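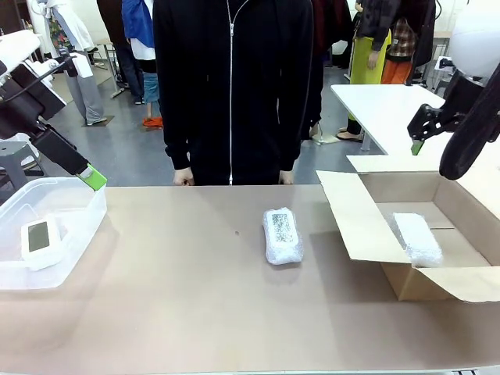
Llevo 197 turnos en embalaje y antes acababa con las muñecas rotas, ahora acabo con la cabeza llena, escribe Sowa en el foro interno. No miente. El trabajo ha cambiado y buscamos gente para lo que queda.

Podari busca operario/a de puesto automatizado. Línea de retorno de aparatos, nave Melloveo. Turno de mañana o tarde, a elegir (casi siempre).

Qué harás: preparar cajas y film de burbujas, estar al lado de los brazos, parar cuando algo se tuerce, apuntar por qué. Menos peso, más mirar. Quien venga del embalaje manual, tres semanas de formacion pagada.

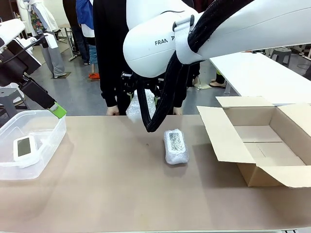
También rellenar el parte en Fisska, que es lento, avisamos. Objetivo de línea: 700 piezas por turno, entre todos, no por persona. No se pide informatica. Sí paciencia.

Contrato de 90 días, luego indefinido si encajamos. Plus de 300 euros al mes por el puesto nuevo.

Incorporación en junio. CV en recepción o por la web.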